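ワケッティ・ハンド(Waketti Hand)

ワケッティ・ハンドは、家庭または共同工房で製作することを目的とした、腱駆動式のロボットハンドの設計である。リエット・ルクレール(Liette Leclerc)が自宅の一室で始め、のちにフローレンス・トレンブレイ(Florence Tremblay)が制御部を担当した。名称は、最初の試作が置かれていた共同工房ワケッティに由来する。設計図と部品表は公開されており、現在の版は第7版である。

目次
概要
歴史
構造
製作
シミュレーション
派生
脚注

概要

この設計の特徴は、指の部品をすべて家庭用の3Dプリンターで出力できることにある。金属の加工は必要としない。手のひらと前腕の筒は分割して印刷し、ねじで結合する。モーターは前腕の筒の中に置かれ、指には糸の張力だけが伝わる。この配置によって指先は軽くなるが、糸の通り道が長くなるため、摩擦の問題が生じやすい。

完成した手の質量は、前腕の筒を除いて550グラムである。製作者の使う樹脂の種類によって、この値は変わる。

歴史

ルクレールは、古い卓上アームの先につける把持具を探していたが、二本指のものでは台所の瓶のふたを押さえることができなかった。そこで自分で手の形のものを作りはじめた。第1版は釣り糸と輪ゴムを使ったもので、指は曲がったが、戻る力が弱かったとされる。

第3版からは、戻しのための輪ゴムが細いばねに置きかえられた。同じ時期に、トレンブレイが工房ワケッティの利用者として加わり、モーターの電流から指の接触を推定するプログラムを書いた。それ以前は、指が物に当たったかどうかを目で確認しなければならなかった。

第5版では、親指の付け根の位置が変更された。この変更については二人の意見が分かれ、トレンブレイは以前の位置のほうが薄い物をつまみやすいと主張した。現在の部品表には両方の付け根が載っており、製作者が選ぶことができる。

構造

各指は、根元、中間、先端の節からなる。中間と先端の節は一本の糸で同時に曲がるため、それぞれを独立に動かすことはできない。関節の軸には市販の鋼製ピンを用いる。ピンの穴は印刷後に必ずドリルでさらう。印刷したままの穴では、軸がきつく入り、関節が滑らかに動かない。

指先には柔らかい樹脂のパッドをはめる。パッドは消耗品であり、接着剤は使わない。接着すると交換のときに先端の節を壊すことが多いためである。

前腕の制御基板はボラルス(Bolalus)と呼ばれる。これはトレンブレイが設計した小型の基板で、モーターを8個まで接続できる。標準の構成では余りの端子が出るので、手首の回転を追加する製作者がこれを利用する。

製作

印刷にかかる時間は機械によって大きく異なる。部品表は、最初に人差し指だけを印刷し、糸を通して動作を確かめることをすすめている。寸法の誤差はこの段階で見つけるのがよい。指の穴が小さい場合は、全体の拡大率を変えるのではなく、設定ファイルの中の「穴の補正」の値を変更する。

糸の通し方は、製作の中でもっとも失敗の多い工程である。糸は指先から前腕に向かって通し、途中で一度もねじれてはならない。手首の部分では糸が交差しやすく、交差したまま組み立てると、中指を曲げたときに薬指も引かれる。マッキンタイア式(McIntyre)と呼ばれる方法では、細い針金を先に全部の穴に通しておき、それに糸を結んで引く。時間はかかるが、やり直しは少ない。

糸の張りは、手を開いた状態で調整する。調整後に指を10回曲げのばしし、ゆるみを取ってからもう一度張る。

シミュレーション

第6版以降、設計図にはシミュレーション用のモデルが付属する。モデルはザサルトン(Zasalton)という名の作業環境とともに配布され、机の上に日用の品物を並べた場面が用意されている。製作者は、実物の組み立てが終わる前に、ここで把持の動作を準備できる。
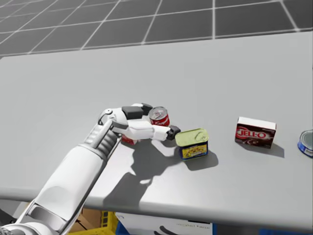 接近の動作を作るときに問題となるのは、手を下ろす位置よりも、指を閉じはじめる時点である。早く閉じると指先が品物を押し、遅いと手のひらが先に当たる。隣の品物との間隔も考慮しなければならない。角の丸い長方形の缶のすぐ横に黒い指先があり、赤いスープ缶が曲げた指の後ろに立っているような配置では、一方に向かう動作が他方を倒すことがある。横に置かれたJELL-Oの箱のように間が空いている品物は、比較的容易な対象であり、最初の練習に適している。机に落ちる手の影は、指の開き具合を見る助けになるが、高さの判断に使うことはすすめられない。

シミュレーションの摩擦の値は、実物より高めになりやすい。トレンブレイは2024年11月4日の更新で、パッドの摩擦係数を下げ、あわせて指の閉じる速さに上限を設けた。この更新の後、前の版で作った動作の一部は品物を落とすようになり、作り直しが必要になった。10月以前に保存した動作ファイルは、読み込むことはできるが、速さの値が自動的に切りつめられる。

派生

左手用の設計は、右手用を鏡像にしたものである。ただし手首の糸の穴だけは鏡像にせず、専用の部品を用いる。このほか、子供の手の大きさに縮めた版があるが、標準のピンが入らないため、軸を別に用意する必要がある。

脚注

1. 質量は糸とパッドを含む。ねじの長さを変更した場合は含まれない。
2. 「穴の補正」は、第4版までは「すきま」という名前であった。古い説明書ではこの名前が残っている。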